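Notebook, May, wash trials
Bench 2, 4:00 pm

Read the Fovitz leaflet again over lunch. It still says their low-foam liquid "restores absorbency in tired cotton," and it still doesn't say what tired means or what it was compared with. Keegan thinks we should take it at face value and move on to the rinse work. I don't. We have bought three drums on the strength of that sentence.

What we have so far: the old stock from the Drunden store, 200 pieces, mixed age, all sold to us as plain cotton. Half went through with Fovitz, half with the Utcombe powder we've used for years. Same machine, same program, line dried. Drop test at 4 spots on each piece, timed by whoever was free. That last bit bothers me. Rawiri stops the clock when the drop loses its shine and Huia stops it when the bead has gone flat, and those are different moments on a looped cloth. I asked them both to time the same piece and they disagreed every time. So the nice gap between the two halves may only be a gap between Rawiri and Huia.
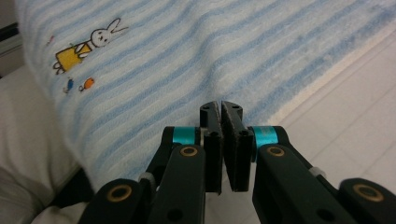
Softener history is the other thing I can't get past. If a household has used softener on a towel for years, the first few washes without any will make it drink better whatever you pour in the drawer. Fovitz would get the credit for something plain hot water might do. Color tells us nothing either. A white one with pale blue stripes and a solid dark one could have had the same life, and Darcy's idea of sorting the pile by shade is just tidy-looking guesswork. We need a water-only group. I said so at the start and was told it would slow us down. It would have cost one afternoon.

Machine counter read 1,027 this morning. Anahera says the Rutherford was serviced before we began but there's no sheet for it in the folder, and I'd like to see one before I believe the spin speed. Underspun cloth comes off the line stiffer, and stiff gets written down as "residue" by people in a hurry. (I've done it. See my own notes from the first batch, which I now don't trust.)

Also, the feel scores. Five people rubbing cloth against a wrist and giving marks out of ten, with the label showing which wash it had. Scrap them. If we do it again, Darcy codes the pieces and keeps the key in her desk.

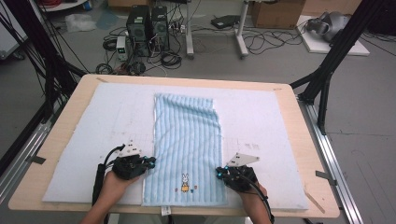 Light blue ribbed towel, embroidered rabbit near the hem end, care label still on.

Ribbed cloth needs its own line in the table. A drop on a ridge and a drop in a groove won't spread alike, and right now they're averaged in with the flat weaves. Embroidery: stay well clear of it when placing drops.

To do
Water-only group, pieces drawn by lot, before anyone opens another drum.
One timer for everything. Huia, if she'll have it.
Ask Fovitz for the data behind the leaflet. Keegan has the contact. I expect a second leaflet.
Check whether the 600 mL jug really holds 600. Fill line looks hand drawn.
Find the service sheet.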